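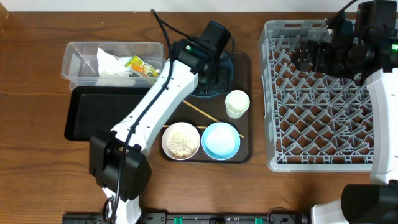 Girside raises stream bitrate cap, drops two older apps

June 26, 2018

Video streaming service Girside will raise the bitrate ceiling on its standard plan and end support for two older TV apps, according to a notice sent to subscribers.

The change applies to live and on-demand titles. Files are being re-encoded by Fledetti, which took over the service's delivery network in March. Of the catalog's 370 series, 286 have been processed. The remainder will stay at the old settings until their masters are resupplied by the rights holders.

"Most of the gain is in dark scenes and fast pans," said Romain Langlois, head of playback engineering at Girside. "Startup time should not change."

Customers on capped data plans can hold the stream at the previous rate under Settings — the option is off by default and must be set separately on each device.

The Drita and Spahić set-top apps will stop receiving updates at the same time. Neither supports the new segment format. Ionuț Pop, who manages device support, said existing installs will play trailers but not full episodes.

Pricing is unchanged.

Contact | Copyright 2018 | Back to top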